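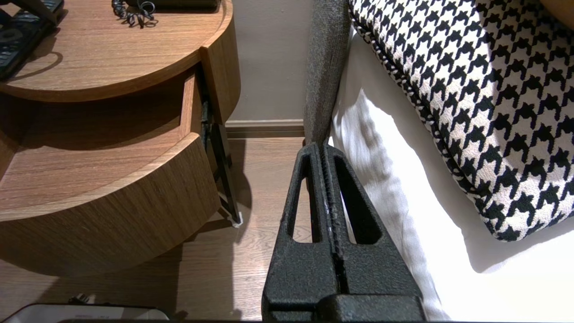
I've spent most of this month on the part of our stack that decides how far a drawer should travel, and I think it's finally at the point where I can write it up. The old planner treated every drawer as a straight pull along the normal of its front face. It fits a plane to the front, takes the normal and moves along it. A bedside table with a bowed front and a curved top breaks that straight away, because the plane you get depends on which part of the curve the depth points came from. Put the arm down one side, in the gap between the bed and the drawer, and most of the points come from that side of the bow. The normal comes out skewed, and the planner tries to drag the drawer into its own runner.

The planner lives in a package we call Omon. It sits between the perception node and the low-level controller, which is Mota, and it passes down a short list of poses with a stiffness for each. Mota doesn't know what a drawer is. It follows poses and complains when the force goes over the limit. For a long time the complaint was all we had, so every fault in perception turned up in the logs as a force fault, and I wasted a good part of February tuning gains that had nothing wrong with them.

Hashini Fakir suggested we stop fitting the front altogether and look for the sides. Once a drawer is open even a little, its side panels have top edges, and on most furniture those edges are straight and parallel to the direction of travel. The shape of the front doesn't matter. So the new version works in two stages:

Stage one is a small compliant pull of 21 millimetres, with low lateral stiffness so that the runners can steer the gripper. We log the path and fit a line to it.

Stage two takes a fresh depth image, finds the top edges of the sides and fits a line to each. If they agree with the path from stage one, we use the average. If they don't, we go with the path and write a warning.

The second stage is fussier than it sounds. Top edges on drawer sides are thin, and the depth sensor rounds them off or loses them against the drawer bottom when the two are a similar colour. I ended up finding the edge in the colour image first and only then asking for depth along it. Shadows are the other problem. A curved tabletop throws a curved shadow across the inside of an open drawer, and the first edge detector liked that shadow much better than the real edge. The fix was dull: reject anything that bends more than a set amount over its length, then reject anything with no depth step across it.

I tested against our logged pulls from the Fleltcombe flat, 454 of them, replayed offline. The old planner would have set a bad direction on most of the bowed fronts. The new one got the direction wrong twice, both on a drawer with a worn runner that really does travel crooked. I'm not sure I'd call those wrong – the straight line was a poor model and the code did what it was told.

Replays only go so far, of course. They can't tell you what the arm would have done next with a different pose, so they check direction and nothing else. The closing motion still uses the old code. It pushes on the middle of the front and hopes.

Holger Solheim has been looking after the collision side. Soft furnishings are a nuisance there, as a bedspread that hangs down beside the drawer gets voxelized as a solid wall, and the planner then reports no path through a gap the gripper fits in quite comfortably. He's added a soft class with a smaller margin and a cap of 3,000 voxels, so one big bed doesn't swallow the whole budget. It's behind a flag for now, and the colour of the debug overlay is awful.

Still on my list:

– closing, as above
– drawers with no visible sides (some kitchen units)
– a proper message from Omon when stage one barely moves, so a locked drawer isn't reported as a planning failure
– moving the config out of the launch file, where I keep editing the wrong copy

The replay tool was written for the Demex arm and assumes its joint order in a couple of places. I'll clean that up before I put the branch anywhere public.

Filed under: Manipulation, Planning, Work notes

Home | Posts | Projects | About

Posted 2024-07-19 | Contact by email | © All rights reserved | Back to top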